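Masico coffee machine – sugar left at bottom of cup, and marks on table
posted by pondfern, Oct 28, 2018

Quick one. Bought a used Masico, no manual. I put sugar in the cup first, then pour over, and there's always grit left. Also my wood table is getting marks next to the machine. Drip tray is the silver kind with slots 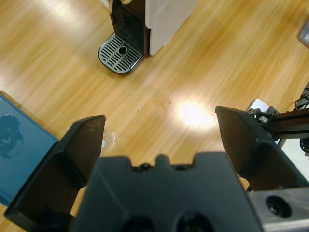 Drip tray and the table next to it

Anyone had this? Dont want to buy a new table.

Raghda Jaber
Two things. Sugar – pour slow, then stir, then wait a minute and stir agian. Clear cup helps, you can see what's sitting on the bottom. Same for pouring one cup into another, keep the top one low, right over the rim.

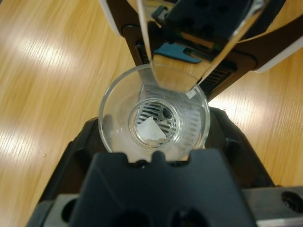 Marks on the wood
Wipe right away. Damp cloth, then dry. No spray cleaner.

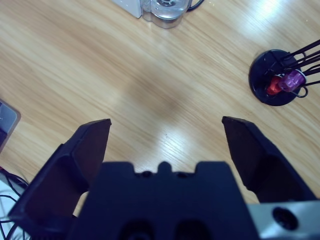 Mine was an oil finish and I redid it in November, took 2 coats. Different job on a glossy top. Yours shines back the light, so I'd go easy, no sanding. Try a dab of polish near an edge first.

awasthi208
get a mat. 5 bucks. done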